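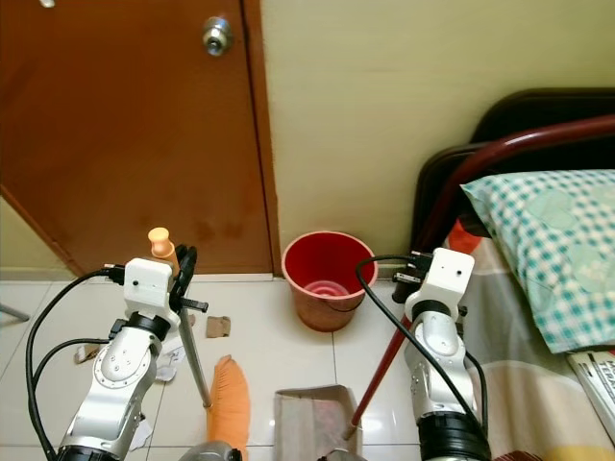
**jeldale_facilities** (2020-04-19)
We request members' assessment of the Koubek two-arm cleaning kit, quoted to us at $2417. Our interest is bedroom floors. It holds a separate handle in each arm, with paper and cardboard scraps lying on the tiles, and it is this kind of litter that our staff must clear daily.

**cudlow_procurement**
We cannot endorse the purchase. The service plan adds $120 per month — a considerable sum for sweeping.
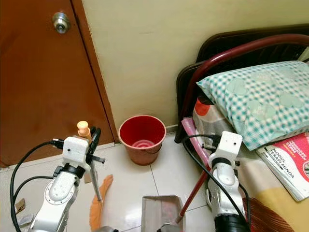 *Koubek kit at the bedside, metal dustpan on the floor between the arms.*

**Štefánia Vrabec**
I respectfully disagree. Jerkia's plan costs more and excludes gripper parts.

**cudlow_procurement**
Noted. Our objection concerns the monthly fee, whichever vendor is chosen.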